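Garment Care and Finishing, Unit 2
Handout: Flat handling of soft caps
Instructor: Janaka Khan
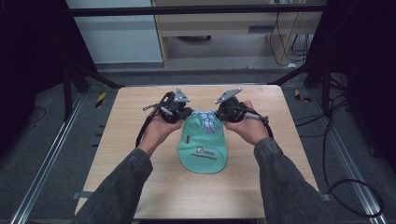

Soft caps are handled on a bare, clean table. Inspect before any folding, and record the results on the Unit 2 sheet.

2.1 Inspection
Read the sewn-in care label, if present. Note fiber content and maximum wash temperature. Check printed logos for cracking and lifted edges. A print that has begun to lift is not to be folded across. On caps made from two fabrics, test each fabric for color transfer with a damp white cloth.

2.2 Flattening
Lay the cap down and smooth the solid area first, working outward from the logo. Open out bunched fabric by lifting it at two points close together and drawing the points apart. Do not pull on labels or on the stitching that holds them. Patterned cotton creases faster than heavier twill and should be smoothed last.

2.3 Storage
Caps with a stiff brim are nested, brims facing the same way. Unstructured caps may be stored flat, one layer per tray. Crown seams must not rest on a printed area.

Terms for the quiz: crown, brim, sweatband, eyelet, closure strap.

Reading: course packet, p. 44 to 49.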